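Why I've gone back to paper maps

August 29, 2021

I got properly lost in Clorkthorpe last November, and I'm still a bit cross about it.

It was meant to be an easy walk. Park by the church, over the fields to Tastley, soup, back again before dark. I had the route on my phone, I had a flask, I had the good socks on. Then the phone went from a healthy battery to a black screen in the time it took me to climb a stile (it hates the cold, and it was very cold), and I found out that I had no idea which of three identical muddy tracks I'd come along. I'd been following a blue dot all morning and hadn't looked at the actual land once.

I got home, obviously. I followed a hedge until I met a road, and then followed the road until I met a bus stop, and then sat in the bus stop for what felt like a week. But it put me off the blue dot, and over the winter I started buying paper maps again.

And oh, I'd forgotten how lovely they are! I had a drawer of them as a teenager, mostly my dad's cast-offs, with his biro lines on. The first one I bought this year was the Clorkthorpe and Koppel sheet, second-hand, two pounds, with a coffee ring over the reservoir. I spread it out on the living room carpet and lost an entire Saturday. There's a farm on it called Flunon, miles from anything, and a tiny dotted path going past it that I'd never have found on a screen because I'd never have thought to look there. 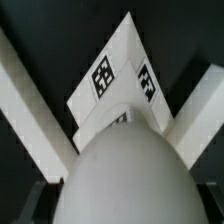
Contrast is the thing I bang on about now to anyone who'll stand still. A lot of newer maps are printed in soft greys and pale greens that look gorgeous in a shop and are hopeless under trees at four o'clock in winter. My eyes aren't what they were, and I want paths that jump off the page. It's the same reason those long white bars stand out so well with all that near-black behind them – you couldn't miss them if you tried. My Koppel sheet has its footpaths in a thick dark green dash on cream, and I can read it at arm's length without my glasses. The replacement I bought for it in spring (new edition, nicer cover) has them in a sort of apologetic sage, and I've given it to my sister.

Folding

Right, folding. I know people make jokes about this but I do think there's a knack, and I've only got it in the last few months.

The mistake is opening the whole thing. You never need the whole thing. If you're walking from Clorkthorpe to Tastley you need a bit the size of a tea tray at most, so find that bit at the kitchen table before you go, fold the map so it's on the outside, and put it in its case like that. I used to open mine fully on top of a hill, in wind, like somebody trying to put up a tent. One of them tore right down the middle crease and took most of a village with it.

I also go against the creases if I have to. Some people would be horrified. It's a sheet of paper and it cost me two quid, and if my walk goes straight across a fold then I'm making a new fold. Sticky tape on the back along the weak bits helps, though do use the matt sort as the shiny one goes yellow and cracks.

Finding yourself on it

What took longest to come back was knowing where I was. With the blue dot you never have to ask. With paper you have to keep a sort of running commentary going – stream on the left, wall bends, there should be a barn, yes there's the barn. I mutter it out loud. I met a couple with a spaniel coming the other way while I was announcing a barn to myself and they gave me plenty of room.

What I do is pick the next thing I expect to see, and if I don't see it in ten minutes, I stop. I don't carry on hoping. Hoping is how I ended up in the bus stop.

The squares were the other thing I had to relearn. I'd completely forgotten how to give a grid reference and had to look it up, which was embarrassing as I'm fairly sure I have a badge for it somewhere. Along the corridor and up the stairs, that's how I was taught it, so you read the numbers along the bottom first and then up the side. Once that's back in your head the lines stop being clutter and start being a ruler. I can glance at a route now, see it crosses so many squares, and have a decent idea whether I'll be home for tea.

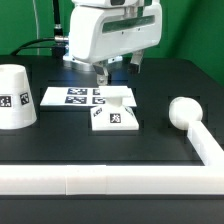 What I carry now

I haven't thrown the phone away, before anyone writes in. It comes with me, switched off, in an inside pocket next to my jumper where it stays warm. The map goes in a clear case round my neck, which looks daft and I don't care. Then there's a cheap compass, which I mostly use to check that I'm holding the map the right way up, and a stubby pencil for writing on it.

I do write on it, yes. Dad's maps have "boggy!!" all over them in capitals and it's the best part of them. Mine has "nice bench", "cross goose", and beside Flunon, which I finally walked to in June, "no path here whatever it says". There is a path on the map. On the ground there's a field of nettles up to my armpits and a gate tied shut with blue string. I went back the long way, which added 11 very hot miles by my reckoning and far fewer by anyone else's.

Next on the list is the old railway line out of Koppel. It's a dotted line most of the way and then just stops beside a wood, and I want to know what happens after that. If you've walked it, let me know in the comments whether the bridge is still up and if there's anywhere to get a sandwich.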